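Home Kitchen Workshop Weather Travel Contact

Getting the House Ready for a Thunderstorm

Most of the work of a thunderstorm is done before it arrives. Once you can hear thunder you are close enough to be struck, and that is a bad time to be up a ladder or out in the yard folding chairs. The jobs below take an afternoon at most, and several of them only need doing once a year. We do ours before August, when Jundton gets its worst storms.

Walk around the outside

Start with anything that can blow. Umbrellas, cushions, empty planters and trash can lids go in the garage or get tied down. A patio umbrella left up will go over the fence in a strong gust, and closing it is not enough. Take it out of the stand and lay it flat.

Look up at the trees while you are out. Dead limbs over the roof or the driveway should come down well ahead of the season. If a limb is anywhere near a power line, leave it alone and call the utility.

Clear the gutters

Scoop the leaves out by hand, then run a hose from the high end and watch the downspout. If the water backs up, the clog is in the elbow. Take the elbow off, knock it out over a bucket and put it back. Downspouts should empty well away from the foundation. A flip-up extension is cheap and you can still mow under it.

Unplug early

A power strip is not a surge protector unless it says so on the label, and even a good surge protector will not stop a direct strike. The only sure way to protect a television or computer is to pull the plug before the storm gets close. Do the same with the cable or phone line going into the modem. Don't start pulling plugs once the lightning is overhead.

Manju Ahuja wrote in to say she puts a strip of red tape on every plug she wants out in a storm, so that anyone in the house can do it. We have copied her. Label the cords behind the television too - they all look the same in the dark.

If you want more protection, an electrician can fit a whole-house unit at the panel. The quote we had was $215 for the labor, with the unit extra. You still need to unplug the expensive things.

Stay off the water and the wires

Lightning can travel through plumbing. Put off showers, baths and dishes until it has passed. Stay off corded phones as well. A cell phone is fine as long as it isn't plugged in to charge.

Keep away from windows and off the porch, and don't lean on concrete walls or lie on a concrete floor in the basement or garage. There is often metal inside the concrete. Wait 30 minutes after the last thunder before going back outside.

Have something to do that doesn't plug in. A deck of cards and a board game live in our hall closet with the flashlights.

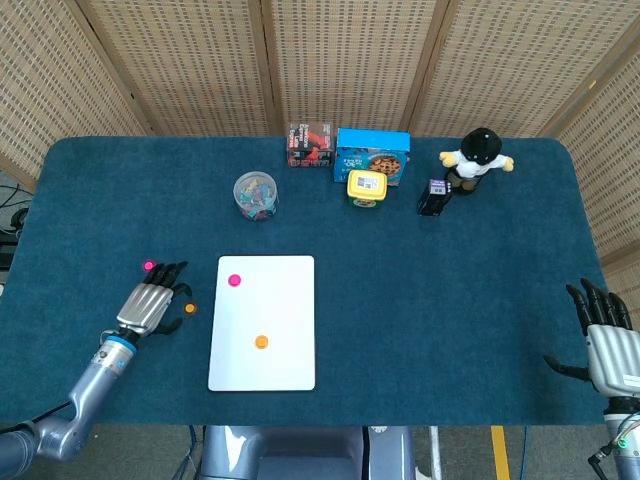 Light and batteries

Keep one flashlight per bedroom and one in the kitchen, always in the same place. Battery lanterns are better than candles for a room, and they are much safer around children and pets. A 200 lumen lantern is enough to cook or read by. Take the batteries out when you store it for the winter, as old ones leak and ruin the contacts.

Charge phones when the forecast turns bad, before the first rumble. Vandana Katiyar fills her freezer gaps with bottles of water for the same reason. A full freezer holds its cold longer, and the bottles can go in the cooler later on. Leave some room at the top of each bottle or it will split.

If the power goes out

Turn off the stove and anything with a heating element, so nothing comes on by itself later. Leave one lamp switched on to tell you when the power is back.

Keep the refrigerator shut. Food in it is good for four hours with the door closed. After that, throw out meat, milk, eggs and leftovers that have been above 40 degrees for more than two hours. Don't taste anything to check. Butter, hard cheese and most condiments will keep.

Run a generator outdoors only, well away from doors and windows, and never in the garage, even with the door up.

Afterward

Check the ceilings and the attic for damp spots while it is still light. Photograph any damage before you clean up. Stay clear of downed lines and of any puddle or fence they touch, and report them from a distance.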